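Arnusby to Drop Bottled Water From Town Meetings

The town of Arnusby will stop buying bottled water for its meetings in May, the town office said. The change covers all 4 public buildings and is expected to save nearly 600 bottles a month.

Refill stations will go in at the library first, then at the Sisano Street hall. Tavama, the supplier, will install them for $300 each.

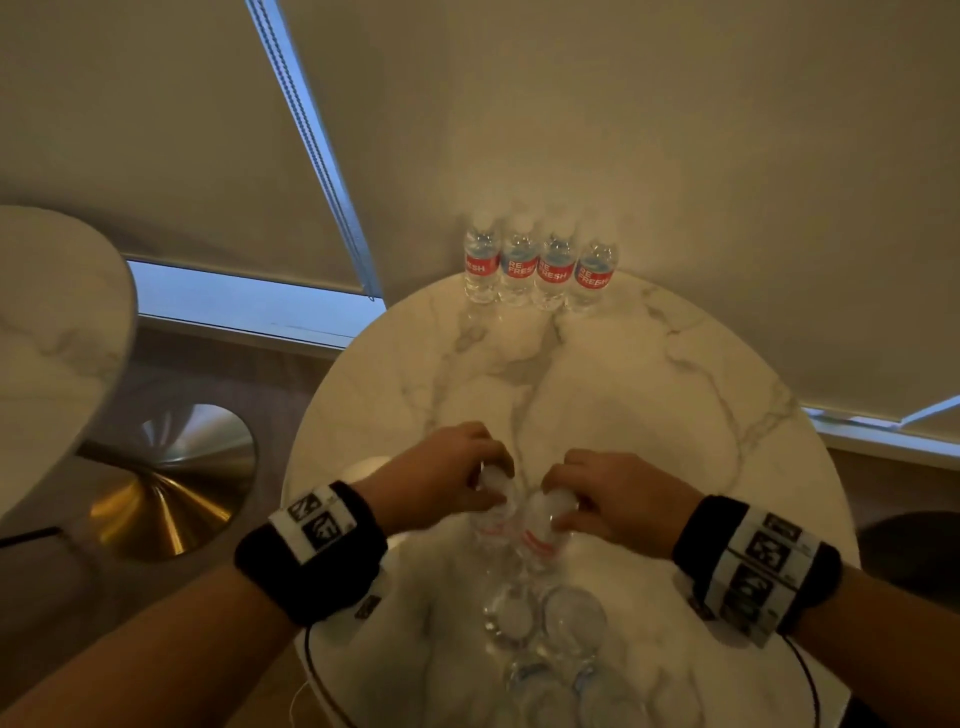

One resident wrote to the office that the plan was overdue but asked why the ball fields were left out, saying the fountain there has been shut off since last summer. The office said a repair is on the list.

Leftover cases will go to the food pantry on Li Road.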